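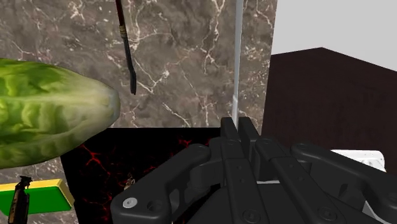
September, bench notes, greens storage trial, cont.

Started 7:40. Cooler was at temp when I got in, log looks flat overnight. Good.

Second round of the romaine hold. Same question as last time: does the rinse before bagging buy us anything, or are we just adding water and calling it washing. Heads came in from Lullwood, cut yesterday according to the slip. Outer leaves a bit bruised on the ones from the bottom of the crate. Pulled the worst, kept the rest. Didn't trim the butts this time, last round I trimmed them and then couldn't compare browning to anything. Dumb.

Setup:
4 lots, same crate.
Lot A - no rinse, perforated bag
Lot B - no rinse, solid bag
Lot C - cold rinse, spun, perforated bag
Lot D - cold rinse, spun, solid bag

Bags are the Dilitz ones, the old stock, not the new roll. New roll has a different hole pattern and I don't want that in here untill we've finished with the old. Someone put the new roll on the old hook. Moved it. Please leave it on the lower shelf.

Weights. Scale zeroed before each lot. Was aiming for heads near the same size but Lullwood doesn't sort so you get what you get. Lightest one in lot A is 400 g, heaviest is 600 g and that's in lot D. Not ideal having the big one in D. Big heads lose less for their weight so D is going to look better than it should. Thought about swapping it over and then it was already wet, so it stays. Noted on the sheet. Report everything as percent loss, and drop that head if it looks strange.

Spinner is wobbling again. Took the basket out, reseated it, fine for two loads, then wobbling. The pin at the bottom is worn on one side. Ruchti has the part, or had it in spring. Will order. In the meantime go slow with it and don't load it past the line.

Rinse water: 4 C going in, didn't check it coming out. Should have. Next round check it coming out.

9:15 all lots bagged and on the middle shelf. Order left to right is A C B D, NOT alphabetical, because I wanted the perforated ones together near the fan. Tape on the shelf edge. If you need to move anything take a minute and write down where it went.

Things from round one I keep forgetting, putting them here so they're in one place:

- rib pinking showed up before any leaf wilt. Look at the ribs first, near the base, inner side.
- solid bags fogged on the inside and the weights were off from the droplets. Wipe the outside, leave the inside alone, weigh bag and head together, subtract the bag.
- smell check before weighing, not after. After an hour in the cooler everything smells like cooler.
- the door. Every time it's open for a long load-in you can see it on the log. Osargate deliveries are the worst for this. Asked them to come to the side door, we'll see.

Moisture: set 500 ml of water in the open tray at the back, same as round one, to keep the air from going too dry. Will read the level at the end. Tray is not for rinsing tools. It had a bit of grit in the bottom last time and I have my suspicions.

11:30 quick look. Nothing to see, too early. A feels slightly softer at the tips but I may be talking myself into that. Not writing it on the sheet.

Had a think over lunch about scoring. The one to five scale is too coarse in the middle, everything ends up a three. Options: half points, or score ribs and leaves separately and never add them up. Leaning to the second. Half points just gives us a pile of 3.5s. Will try both on the leftover heads and see which one I can repeat an hour later without peeking at the first set.

2:50 did that. Ribs and leaves separately was easier to repeat. Halves all over the place, mostly at the leaf edges, where I kept changing my mind about what counts as dry. Need a reference leaf or a sketch taped up by the bench. Going with separate scores from here on, and I'll go back and redo the round one sheet where the notes are good enough.

To do:
order pin from Ruchti
new batteries for the cooler probe, it's showing one bar
ask Lullwood what time of day they cut
print more sheets w/ two score columns
clean tray

Next weigh tomorrow morning before the Osargate truck.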